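The Bonus Nobody Reads the Terms On

Online casinos, welcome offers, and the small print that eats your weekend

31 Aug 2020

Every casino site has one. Big banner, big number, a button that wants pressing. Deposit this, get that, free spins on top. I spent most of May signing up for the things so you don't have to, and I have a spreadsheet now, and a headache.
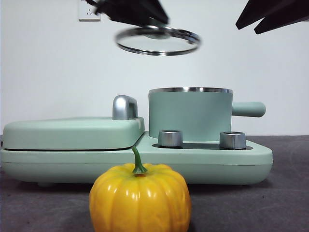
7 min read

Start with the word "wagering," since it's where the money goes. Say a site matches your $20 with another $20. You can't walk off with the extra. You have to bet it through first, a set number of times, and that number is the whole offer. Everything else is paint.

Costello was my first. Clean site, quick sign-up, slots loaded fine on an old laptop. The match came with 50 times wagering on the bonus, so a $40 bonus meant $2000 in bets before a penny of it was mine. I play at 50 cents a spin. You do the math, I did it at one in the morning and went to bed cross.

Are the bets real bets? Yes. You win some back as you go, so you're not feeding in two grand of your own. But the house edge takes its nibble out of every spin. On a slot paying back 96 percent, that much play costs you $80 on average. To clear a $40 bonus. Read that line again before you press the button.

Some people do come out ahead, slots are lumpy like that. One decent feature round early and you can coast the rest. Mine came on a Thursday, three scatters, and it carried me for most of an hour. Then it didnt.

Endov does it differently. Lower wagering, 30 times, which looks kinder until you see it's on deposit plus bonus. So $30 in and $30 matched is $60, times 30, and you're at $1800. Same hill, other side. Their help page does say so. Four clicks down, under a heading about account security, for reasons I couldn't get out of live chat. Live chat was polite. Live chat sent me the link to the page I was already on.

Then game weighting. This one caught me. Slots usually count in full toward the total, table games hardly at all. At Endov blackjack counts for a tenth, so a $10 hand clears a dollar. Roulette the same. Video poker, zero. If you're a cards person, skip the bonus and play with your own cash. Much easier to leave when you feel like leaving.

Max bet rules too. Costello caps you at $5 a spin while a bonus is active, and going over can void the lot. The software doesn't stop you. It lets you press the button and somebody looks at your history when you ask for a withdrawal. I think that's lousy. A cap should be a cap.

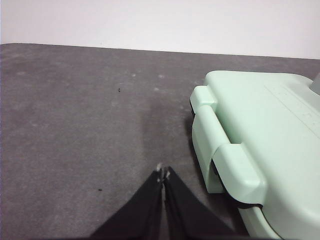 And watch the clock. Costello gave me 30 days, fair enough. Plemska gave me seven, and Plemska was the one I liked best otherwise. Good lobby, search that works, demo mode on nearly everything with no log-in. I logged 2692 spins there in the week, a lot of them on a fishing slot I didn't even like much, and finished the wagering with an evening to spare. Cashed out $31. I'd put in $25.

Six bucks, for a week. I've had worse hobbies but they had snacks.

The free spins are a side show. Usually they're locked to one game at the lowest stake, 10 cents or so, and the winnings turn into bonus money with its own wagering. Twenty of those is $2 of play. Fine as a way to try a game, don't deposit for them.

Judisetti was the odd one out. No match at all. They run cashback, 10 percent of net losses, paid on Mondays, no wagering attached. It looks dull next to a banner with four figures on it. I lost $36 my first week and got $3.60 back as plain cash I could withdraw. Over a month that suited me better than anything else on the list, and I slept.

What I'd check before signing up anywhere, and it takes five minutes: the wagering number, whether it's on the bonus alone or on deposit too, the time limit, the max bet, what your favorite game counts for. Also whether you can turn the bonus down. You nearly always can. Sometimes it's a box at the cashier, sometimes you have to message them before the first bet, and after the first bet it's usualy too late.

Set a deposit limit while you're in the settings. All four sites had one, Judisetti puts it right on the sign-up form and the others make you look. Mine's $25 a week now.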